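September, late evening

Today I moved the grasp planner to the new Geagea branch. The wrapped package is still difficult, its surface shines and the depth values jump. 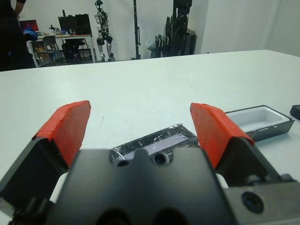 You should filter before the plane fit, someone from Hutstead wrote under my log, and keep the last 12 readings.

I tried it – the pose became calmer, but the planner got slower.
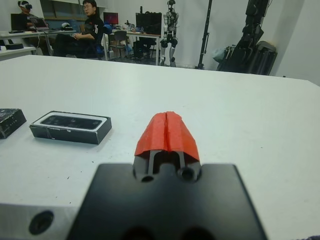
So I lowered the limit to 400 candidates per cycle. I must write this in the config, or I will forget it. 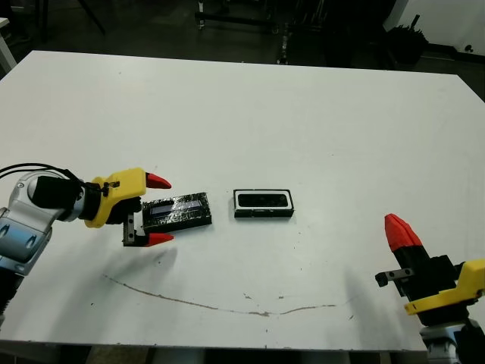

Tomorrow I replay log 1,188 with the same settings.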